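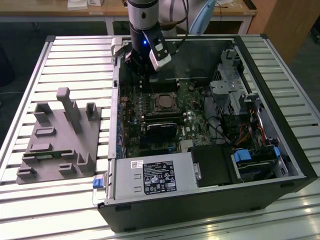 The robot arm over the open computer case at Vindari's shop in Flornanitz. The gray fixture plate sits to the left.

Robot learns to take computers apart, one patient lesson at a time

September 5, 2021

FLORNANITZ - The newest trainee at Vindari does not take lunch, does not complain about the radio and, until a few weeks ago, did not know what a memory module was. It is now being shown, over and over, by people who have been pulling old office computers to pieces for years and never thought of it as something that needed explaining.

The electronics recycler, which has worked out of the former tannery on the canal since 2000, is trying out a robot arm in its teardown room. The building dates to 1904 and has outlasted several better ideas than this one, but the company says it is serious. If the trial goes well, the arm will start on real orders in November.

Teaching goes one of two ways. In the first, a worker takes hold of the arm and walks it through the job by hand, down into the case, over to the part, up again and across to the fixture plate. In the second, the worker sits at a desk with a pair of hand controls and a monitor and drives it from there. The software, supplied by Traluteck, records the motion and what the cameras on the wrist see, and works from those recordings when the arm has a go by itself.

Staff were asked which they like better. The hand method won easily among people who had tried both. Remote control, one technician said, is "like tying your shoes with somebody else's arms, and they've got mittens on."

The company makes everyone do it anyway. When a person is leaning over the case holding the arm, their sleeves and elbows end up in the recording, and the arm has to learn without sleeves.

Training is done on desktop towers laid on their sides with the panel off. Memory comes first. The modules stand in a neat row and are meant to come out, two facts that recommend them to a beginner. Graphics cards are next, and they are less obliging, with a latch at the slot that is easy for a finger and a long conversation for a gripper. Power supplies will wait. They are heavy, and the cables have opinions.

A full lesson is 11 tries at the same part in the same machine, after which the case is turned a little and everybody starts over. The turning matters, according to the company. During the first week no one moved anything, and the arm became very good at one computer in one spot. Someone then bumped the table with a hip. For the rest of that afternoon the arm reached with great confidence for a place just beside the memory.

Bad tries used to be thrown out. Now they stay in if the worker saves them, on the theory that a robot which has only watched perfect work has no idea what to do after a fumble. Several employees have pointed out that they were never offered this arrangement in their own training.

Workers call the arm Pan. The company insists the name is short for nothing. It was written on a strip of tape on the control desk the morning the equipment was set up, and by noon it was on the shift schedule, where it remains, between the forklift and the early break.

The question of jobs has come up, as it would. Vindari says the arm is meant for the dull middle part of a teardown and that no positions will be cut during the trial. It did not say much about afterward. The people on the floor seem untroubled for the moment. By their own reckoning a practiced technician strips the memory from a tower in the time it takes Pan to arrive above it.

There is also the matter of what the lessons have done to the teachers. Several said they had to slow down so much to show a clean motion that they began noticing their own habits, some of them poor. One had been releasing memory clips with a thumbnail for the better part of a career and had to learn the proper way before passing it on. A supervisor described the room during a session as "very quiet, like watching someone park."

The company plans to run 2 shifts of lessons through the end of the trial, with a different worker at the controls each day so the arm does not pick up any one person's style. It has picked up one already. After each part is set down, Pan lifts straight up, stops and waits a moment before going back. That pause was traced to a technician on the early shift, who was reaching for coffee.

The recordings with the pause in them have been kept. Redoing them would take a week, and the technician has declined to give up the coffee.

Vindari will continue to accept old desktop computers at the canal-side gate during the trial. Customers are asked to take their discs out of the drives first, a request that predates the robot.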